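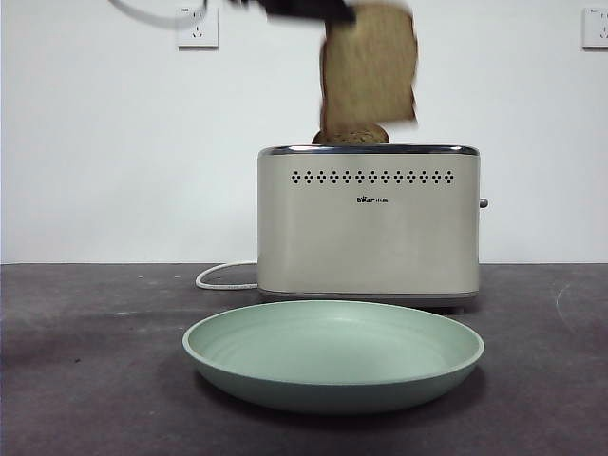

Bread and the toaster, dark gray tabletop.

Kinon under-sink water filter, six-week review
6 Aug 2024

Our district water is hard and smells of chlorine by midday, so I bought the Kinon two-stage filter for $126 in July. The box promises "spring-fresh taste." I have my doubts about any spring that needs a cartridge change.

Installation took me 52 minutes. The manual shows a bracket that wasn't in the bag, and the quick-connect fitting dripped until I cut the tube again, square this time. Flow at the little faucet is slow. Filling a pasta pot takes long enough to go and do something else.

Does it work? The chlorine smell is gone, I'll give it that. Hardness is another matter. My test strips read the same before and after, and the kettle still scales up. Kinon never claims to soften water, but the label puts "minerals" in big type and lets you guess.

The cartridge is rated for 1232 gallons. There is no meter, so you either keep a log or trust the sticker with the dates on it. Replacements run around $60. The Ostance filter I had before cost less to feed and did the same job on smell, though its housing cracked in the second winter.

If taste is your only complaint, a pitcher is cheaper. I'm keeping mine until the first cartridge runs out, and then we'll see. Three stars.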